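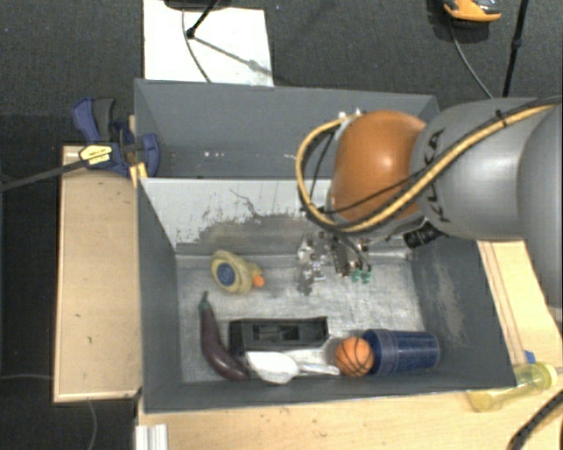

My daughter could do that in one try, was the first remark I got from a reader after I mentioned the Tuvgate workshop in my last column, so why does a robot need so many? Fair question! I'd been wondering the same thing, and it's a big part of why I drove out to Nidesholm to see the teaching for myself.

Print this story | E-mail this story

Robot school is open in Nidesholm
March, by the Neighborhood Business columnist

I went in expecting a lot of typing. What I got was a person with a hand controller, leaning a little to the left every time the arm went left (I did the same thing when my turn came, and I don't think you can help it). You move your hand, the arm moves, you squeeze, the gripper closes, and the computer keeps a record of the whole business. Each run gets saved as one demonstration. Do that over and over with the same sort of job and the software starts working out what to do when it's left to itself.

The job is picking things up out of one side of a divided bin and putting them over the wall into the other side. There's a toy duck and an eggplant and a little ball done up like a basketball, plus a white scoop that I came to dislike very much. A flat thin handle on a flat floor is a miserable thing to grab when you're working by remote control. I went at it from the top and slid right off. I went at it from the end and pushed it into the wall. The duck I got on my second go, and I was so pleased with myself that I forgot to let go on the other side.

Tuvgate has saved 1,265 demonstrations so far, and the plan is to keep adding to them through the spring. A session lasts around 9 minutes before they make you hand over the controller. I thought that sounded short until I'd done one. Your shoulders go up by your ears and stay there.

The other way to teach, which they also let me try, is to take hold of the arm and walk it through the motion yourself. I liked this one better at first, it feels a bit like helping a kid with a golf swing, but it's slower and your own arms get in the way down in the bin. The crew at Tuvgate use it mostly for short fixes, when the robot keeps coming in at a bad angle on one particular thing, and go back to the controller for the rest.

Now, about my reader's daughter. What I was told is that the fumbles are worth having. If every demonstration is smooth and perfect, the robot has no idea what to do the first time something rolls away from it. So when I chased the ball along the wall and finally caught it, they kept that run. My scoop attempts, I'm sorry to say, were thrown out.

The people paying for all this are Flusgate, who run the packing floor over at Sjöberg and want an arm that can cope with a bin of mixed odds and ends. They expect to have 2 of them on trial there by summer. I asked whether jobs would go and was told the arms are meant for the overnight shift, which they've had trouble filling. I'll be asking again once the trial is under way.

Tuvgate is taking names for public teaching sessions, 5 people at a time, evenings from 6:30. No experience needed, and you can sit down for it. Leave your name at the front desk, and if you manage the scoop, please write in and tell me how.

Contact us | Copyright, all rights reserved | Back to top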